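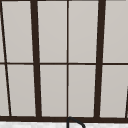 **Depth holes on flat panes, planner refuses everything near the sink**

**akoster44** wrote:

Running the Hurum kitchen set in sim, planner is Brinora with the stock octomap. Every goal inside the basin comes back "start state in collision" or times out. Same goals work if I turn off the depth input and load the collision meshes by hand.

What I have found so far:

- The panes behind the sink return no depth at all. Brinora marks them as unknown.
- Unknown is treated as occupied by default.
- The unknown region gets padded and grows forward over the faucet and the back half of the sink.

Log from the last run:

```
[planner] octree: 3255 unknown voxels in workspace
[planner] padding 0.06
[planner] goal basin_pick_01: no valid IK in free space
```

Is there a clean way to say "past this plane, don't care"? I don't want to set unknown = free for the whole workspace.

Arnout Koster

---

**dtimmermans** wrote:

Crop box. Put the back face just in front of the glass and drop everything behind it before it reaches the octree. Add the wall back as one static box so the arm can't plan through it. We have done this on every set with windows since June.

Also, 0.06 padding is a lot for a sink. Try 0.02.

---

**floor_db** wrote:

I don't agree with the crop box as a first step. It hides the real fault, in the depth renderer. The pane material is set to transmissive and the depth pass skips transmissive surfaces. There is nothing behind them so you get no return. Change the material for the depth pass only and the panes come back as a normal flat surface.

With a crop box you have to redo it every time the camera mount moves.

---

**dtimmermans** wrote:

You define it in the world frame, not the camera frame. It doesn't move with the camera.

And real cameras get holes on glass too. If you fix the material in sim, you have a planner that only works in sim.

---

**floor_db** wrote:

Fair on the frame. Still, if he is debugging IK he should do it with clean depth first and put the holes back later.

---

**akoster44** wrote:

Did both, one at a time, 60 plans each, same seeds.

| Setup | Failed plans |
|---|---|
| Stock | 60 |
| Depth material changed | 7 |
| Crop box, padding 0.02 | 7 |

So on this set they are equal. The failures that remain are all plate goals. The plate sits tilted in the basin and the approach pose I get from perception puts one finger at the upper rim and the other at the lower rim. The planner checks the fingers against the plate mesh and calls it a collision, even when that contact is the grasp. I have the plate in the allowed list for the fingertips but not for the links above them.

I'm keeping the crop box because I can carry it over to the lab arm.

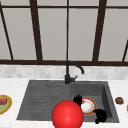

**Ans Prins** wrote:

The allowed list is the wrong place to fix that. If you allow the upper links as well, you will get plans that push the palm into the plate and Brinora will report success. Split the goal in two: a pre-grasp pose with full checking, then a short straight-line move with only the fingertips allowed. The Wouters plugin has a stage for this, `approach_linear`. Set the minimum fraction to 1.0 or it will accept a partial path.

---

**akoster44** wrote:

I tried `approach_linear` before and it ignored the attached wall box. Is that fixed?

---

**Ans Prins** wrote:

Only on the development branch. On the release you have to pass the planning scene in explicitly. It reads the scene from startup otherwise, and your box is added after that.

---

**dtimmermans** wrote:

Check the faucet mesh too. If it was imported as a convex hull, the whole space under the spout is solid and a vertical approach into the basin will fail for no visible reason. Decompose it or use a few capsules.

---

**akoster44** wrote:

It is a convex hull. I'll replace it with capsules, pass the scene in, and rerun the same seeds before touching the allowed list.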